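Search this site Enter keywords Go

Juta sells kitchen practice by the month

Cumarton has been selling Juta, its simulation service for two-armed robots, since March. Customers upload a model of their own machine, pick a room and a set of household objects, and get back logged runs. We spoke to the company's product lead at the Flarkitport office.

"The basic plan is 1,000 runs a month," the product lead said. "Most customers use those up in the first week. Then they slow down and start reading the logs."

The kitchen package is the one customers ask for first. It covers picking up and setting down tableware on a counter, with parallel two-fingered grippers as the default. Crockery is harder than boxes, the product lead said. "A handle gives you one good grasp and several bad ones. A flat plate gives you very little to get a finger under."

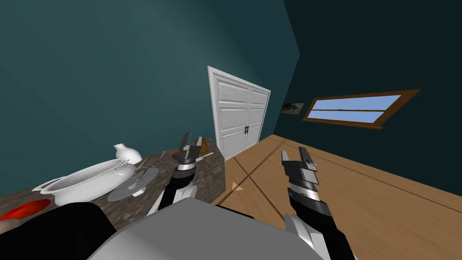 How long does it take to load a customer's own robot?

Three hours if the joint limits are documented, and up to 14 if Cumarton has to work them out from drawings.

Contact remains the weak point. Friction values are set per object, and the product lead advised against trusting the defaults. "They are starting values. Measure your own plates." Juta will vary friction and mass between runs, but the ranges have to be entered by hand in version 3. A batch tool is planned.

The other recurring complaint concerns lighting. Rooms ship with 7 light settings, and customers who train from camera input want more. "We hear that every month," the product lead said. "It is on the list below contact."

Runs can be exported with joint positions, gripper state and rendered views. The Kwiatkowski add-on, priced separately, flags runs in which an arm came close to its limits. It does not correct them.

Support is by email, with replies before 5 p.m. on working days.

Related items
Kwiatkowski add-on: setup notes
Choosing a gripper for tableware
Juta version 3: what changed
Flarkitport office: directions and parking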